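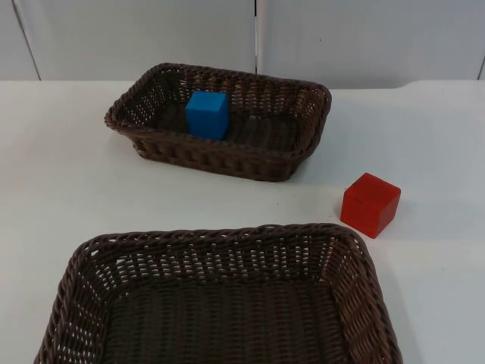 two baskets, blue one's in, red one's still out on the table

ok basket thread bc four of you asked and I keep typing the same reply

these are the brown woven trays I've been going on about since October. shallow, rounded corners, braided rim. got the pair from Pasaribu, the little import place by the bus station, not online. no link sorry

they're for the toy table. the kid table. whatever we're calling it. white top so every crumb shows, great choice, me

had lidded bins before this. Nolteck ones, the stacking kind. lids went missing in a week. also if there's a lid my son treats it as a locked safe and just plays with my keys instead

shallow = he can see what's in it. that's the whole trick. a block stands up over the rim and he goes right for it

blocks are wood, painted. blue and red in the pic, there's more colors in the closet. I rotate. by rotate I mean I forget and then find them

someone asked about the paint. don't know the brand, they were a hand me down from Niilo Turunen down the hall, his girls are in middle school now. he gave us a whole grocery bag. thank you Niilo if you ever get back on here

the red one has that line across it up near the top. does anyone know what makes a line like that?? been wondering since we got them. it doesn't catch on your finger so I've left it alone

how we do cleanup: one basket is "sleeping" and one is "playing". blocks go to sleep in the far one. he's 2 so half the time the blocks wake up again immediatly

we stop at 6, dinner, whatever is on the table gets carried off baskets and all. takes no time. the bins used to take me a whole podcast

ok cons. it's real weave so there are gaps. beads fall thru. puzzle pegs, sometimes. anything smaller than a grape lives in a jar now

dust. gets down between the strands. I do a dry paintbrush, the cheap kind, then tap it upside down over the sink. do NOT soak it, I did that with an old Folidia one and it dried shaped like a taco

also they can snag. run your hand round the rim when you buy, if it grabs your sleeve put it back and pick another one

@ whoever said felt baskets: tried em. Evell, the gray ones. cute for a day. they flop over when he leans on the side and then it's tears

Toàn Quách says put a cork liner in the bottom so the blocks don't clatter. haven't yet but it's loud enough in here that I'm considering it. will report

size question: I never measured, sorry. a couple blocks in there and plenty of room left over. the kid can lift one with both arms, that was my test in the store. he lifted it and walked out the door with it so we were kind of committed

no I'm not labeling them. he can't read and I know what a block is

oh and yes they slide on the white top. bit of shelf liner under each if it bugs you. doesnt bug me

ok that's the thread, pasta's boiling over. will answer stuff after bedtime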